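Ticket 905: Label printer at Deleston drops off the network overnight
Last updated: October, 4:10 pm
Print this page | E-mail this page

Status: Closed
Reported by: Teguh Tarigan, Deleston
Assigned to: Itsuki Ishida, Gridstead support

Teguh reports that the label printer in the dispatch office shows as offline each morning. Switching it off and on brings it back until the next day. Jobs sent after hours sit in the queue. This morning there were 39 waiting.

7:50 am. Asked Teguh to leave the printer alone and print the network page from its own menu. The page shows an address, but a different one from the address saved in the Ornau print queue.

8:25 am. Checked the router. The printer has no reservation and the lease time is set to 14 hours. The office PC is still sending to the old address. Power cycling probably gave the printer its old address back, so it looked like a printer fault.

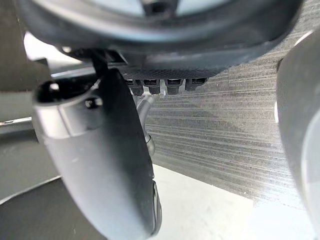 9:05 am. Added a reservation for the printer and changed the queue to match. Test label printed from the office PC. Cleared the stuck jobs after Teguh confirmed he had reprinted the ones he needed.

9:30 am. Teguh asked whether the firmware should be updated as well. Left it as is for now. The release notes don't mention anything to do with addressing.

Next day, 7:40 am. Printer online at start of shift, queue empty. Teguh printed the morning run without a restart.

Two days later. Still fine. Teguh is happy to close. The reservation has been added to the site sheet, under Printers. If the router is ever replaced, it will need to be entered again.

Recent tickets
Mizuno scanner sends blank pages to e-mail
Ornau queue asks for a password after update
Wrong label size selected by default
Shared drive slow after lunch, Deleston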